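Week 3 notes: collecting demonstrations

Okay, so last time I promised we'd get out of the slides and into the messy part, and the messy part is literally a mess on a mat. We're using the Girnari cleanup task for the whole unit, so get used to dustpans and trash bins. The task sounds silly until you try to write down every decision you make while clearing crumbs off a surface. Which bin? Pan first or brush first? Do you push the big bits or pick them up?

One demonstration, for us, is one full run from first movement to last. The Cikura set you'll load in lab has 2000 of them, and I'd trade half for a smaller pile with more variety! 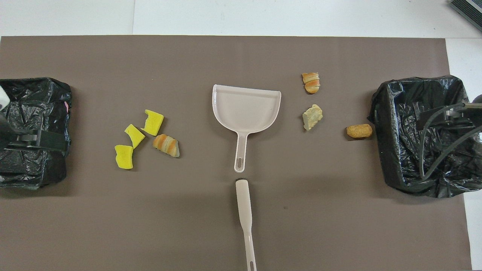

Variety is where most of you will lose points on the homework. If the sponge chunks always start on the left, your policy learns "go left" and you'll get a beautiful training curve and a useless robot. So shuffle things between runs. Move the pastry, turn the pan, swap in a different piece of food (I like torn, lumpy stuff, it's harder to grab). Write the layout in your log before you start, please, I can't grade what I can't trace.

Bad runs: keep them, but label them. Erkov's handout says to toss anything with a dropped object and I disagree, a drop followed by a good recovery is gold. A drop followed by you giving up is a "fail" tag.

For lab, each pair collects 19 runs. Sign up for a slot outside room 301, and read the Vasiliauskas chapter on operator habits first, at least the part on pausing.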